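**Session 7 notes: Fade cuts and guard lengths**

These notes cover the part of the session on blending with guards. Read them before the practical. Bring your own clippers and a cape.

A fade is built in bands. Each band is cut at one length, and the line between two bands is then softened with a length in between. Most bad fades come from starting too high on the head. Set your first guideline low, check it on both sides, and only then move up.

Order of work:

1. Comb the hair dry and look for cowlicks and scars.
2. Set the lowest guideline with the lever open.
3. Put on the next guard and cut up to the second line.
4. Blend with the lever half closed.
5. Check in the mirror from both sides and the back.

Push the guard on until it sits flat against the blade. Keep the teeth against the scalp and rock the clipper outward as you reach the line.
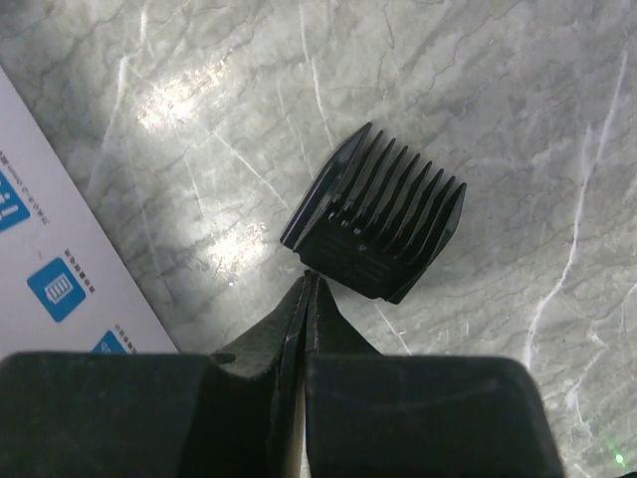
Fikri Menon asked whether it is better to work down from the longest guard. Both ways are used. Working down is safer on a new client, as you can always take more off. Working up is faster once you know the head shape. For the assessment either is accepted, but you must state which one you chose.

**Cleaning between clients**

- Brush loose hair out of the blade and guard.
- Wash guards in warm soapy water, rinse, then disinfect.
- Follow the contact time on the product label.
- Oil the blade after it is dry.

**For the practical**

Work in pairs. Each person has 29 minutes to cut one side, then you swap. Write down the guards you used in order. Kalkidan Degefa will collect the sheets at the end.

Next session: necklines, square and tapered. Read the chapter from page 145.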